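Scuff marks on molded housings

Last updated: Sunday, April 9, 2023

Scuff marks are dark streaks, smears or rubbed patches left on the surface of a pale object by contact with something else. On hollow molded goods they tend to gather on the rim and the inner lip, while the cavity behind may stay clean. The term covers two different things that are often confused: material deposited on the surface, and damage to the surface itself.

Causes

Transfer is the usual explanation. A dark part, commonly rubber or painted metal, drags along the pale one and leaves some of itself behind. Handling with dirty fingers is blamed at least as often, though the evidence for this is thin. A household survey by Mehrangiz Khosravi listed 149 marked items and put 36 of them down to handling, but the owners were simply asked what they thought had happened.

Claims that the color of a mark reveals its source should be treated with caution. Gray and black smears look much alike whatever made them.

Appearance

Marks made by sliding contact generally run along an edge and may break up into parallel strokes toward one end. Matte surfaces are said to hold marks better than glossy ones. This is plausible, but a gloss finish also makes wiping easier, and few accounts separate the two effects.
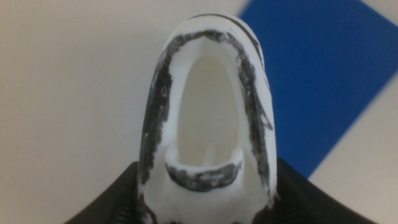 Cleaning

Most guides recommend soap, warm water and a soft cloth, followed by a melamine sponge. The sponge is a mild abrasive and can leave a dull patch of its own. Nayeli Yupanqui tried 5 household cleaners on white plastic and found that 4 gave the same result as plain dish soap. Toothpaste, a favorite of advice columns, has little to recommend it. Scraped areas cannot be cleaned away, whatever the label on the bottle promises.

Related articles
Chalking (plastics)
Melamine foam
Mold release
Rubber transfer
Surface gloss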